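Home | Ask | Browse Topics | Unanswered | Log In

Tags: laundry, home robots, is it worth it

Can a robot fold laundry yet, or am I still stuck with it?
Asked by veldale_mom, February

Okay so I have three kids and a husband who plays softball, and I fold clothes pretty much every night. My sister swears there will be a machine for this any day now. I've seen clips of robots doing it, but they're always sped up. Is any of this something a regular person could buy and use? I'd be fine with slow if it means I get to sit down!

3 answers

foldingskeptic
No. Buy more hangers.

tinkerer_in_kuvthorpe
I play with this stuff at home, so I'll try to give you the fair version. Two arms over a table can do a decent job on one piece of clothing if it's already laid out for them. Grab both ends, pull it straight, bring the top over, set it down. Long plain things go best.
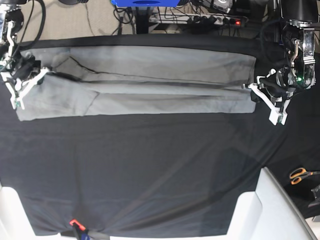
The trouble starts with the heap. Finding a corner in a pile of mixed clothes is still really hard, and so is anything inside out (so, all of my kid's socks). I timed my own setup one Tuesday and it took 25 minutes to get through a load I can do in six. And I had to stand there and hand it things! Fabric never lands the same way twice, and every new wrinkle is kind of a new problem for the software.

So for your house, not yet. I'd look again in a few years.

cunha1414
I put money down on a Clumar folder a while back, $519 for the early price. You had to clip every shirt on yourself and it wouldn't take towels or anything small. Sent it back. My robot vacuum on the other hand is great, runs every day and I forget it's there. Start with floors imo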